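Elach Workshop Notes
Household Handling: Tips for Comparing Grippers on Boots and Cloths

Updated Friday, January 5, 2024

These notes are issued to members who use the shared bench to compare grippers on ordinary household articles. They assume that the arms have been mounted and homed according to the bench sheet, and that the controller has passed its start-up check.

Choosing the articles

Select one article that keeps its shape and one that does not. A rubber boot and a cleaning cloth make a suitable pair, as the boot tests the opening width of the fingers and the cloth tests how well the tips close. Glossy rubber is a demanding surface. It slides under light pressure and springs back under heavy pressure, and a gripper that manages cardboard boxes with ease may drop it repeatedly.

Leave a few other household things on the table during the trial. A bare surface flatters the cameras.

Gripping the boot

Take the boot by the upper opening of the shaft, with one finger inside and one outside where the opening allows. Gripping across the heel calls for a wider stroke and is best kept for a separate test. Where two arms are fitted, give the boot to one and the cloth to the other, and keep to that division until the full set of runs has been recorded.
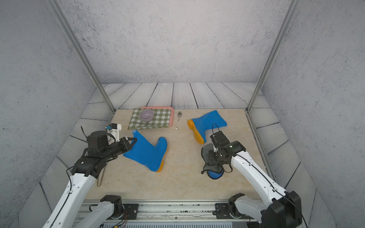
Edgars Pētersons writes that he had better results with the Cislow fingers after lowering the closing speed and leaving the force alone. He asks whether the Diro pair was tested at the same setting, and would like the speed entered on the log sheet in future.

The point is accepted. Both pairs were run at the slower setting in the second round, and the log sheet now has a column for closing speed. The first round, filed as 2626, should not be compared directly with the second, filed as 2665. Members who hold printed copies of the earlier sheet are asked to replace them.

Handling the cloth

Microfibre should be picked up at a fold or a bound edge. Bring the fingertips down until they touch the table, close them slowly, and lift a short way before moving sideways. Ribbed pads tend to catch the pile – inspect them between runs and remove any lint with a dry brush.

A cloth with a different colour on each side is useful for camera work. When a corner turns over, the change of colour gives the software a clear edge to find, and mistakes are easier to spot when the recording is reviewed.

Setting the wrist camera

Adjust the camera so that both fingertips remain in view at the bottom of the picture. If only one can be seen, judging the approach becomes guesswork. Shiny rubber and pale surfaces both throw back light, so set the exposure with the articles in place and the bench lamps on. Fixed exposure is preferred to automatic for any comparison that will be shared.

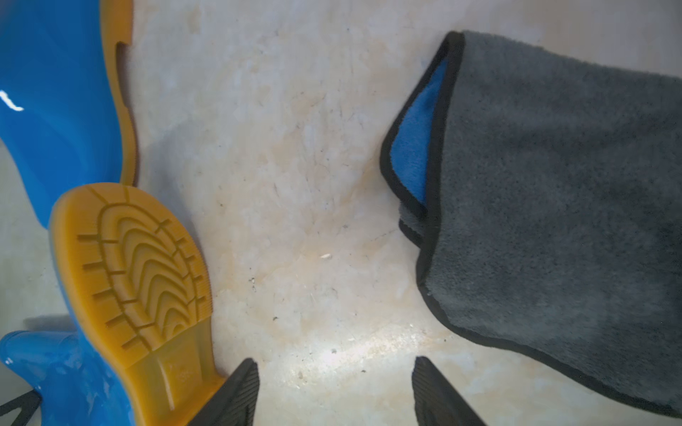

Wrist camera view: both ribbed fingertips visible, with the boot to the left and the folded towel to the right.

Caring for the equipment

Check that cables hang free of the joints through the whole movement of each arm. Wipe the finger pads at the end of the session and return them to their labelled tray. Pads that have completed 400 closures should be handed to Rakiya Ibrahim for inspection – they are not to be refitted in the meantime.

Controller settings saved under a personal name will be cleared at the end of March. Members wishing to keep theirs should copy them to the shared folder and add the name of the gripper.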